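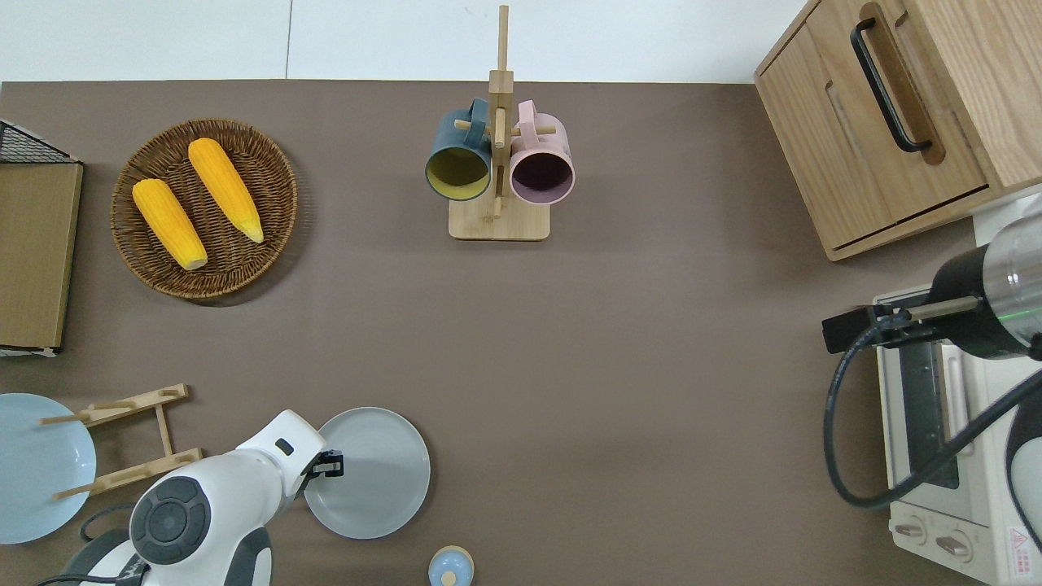
How long can I keep corn on the cob in the fridge?

Asked by Misaki Hosoda, December 16, 2021
Viewed 3,155 times

I bought 8 ears at the Millis market, husks on. We ate two. Are the rest OK until the weekend or should I freeze them now? My freezer is small.

3 answers

Oravec
Leave the husks on and put them in a plastic bag in the crisper. They'll be safe for several days but they lose sweetness fast. I'd eat them within three.

Štěpánka Charvát
Freeze what you won't use soon. Husk, boil four minutes, cool in ice water, drain well. If space is tight, cut the kernels off and freeze them flat in a bag. They pack down to almost nothing. Mine from February were still fine in the fall.

Edness90
i just microwave it in the husk, 4 min. never tried freezing

203 people found this page helpful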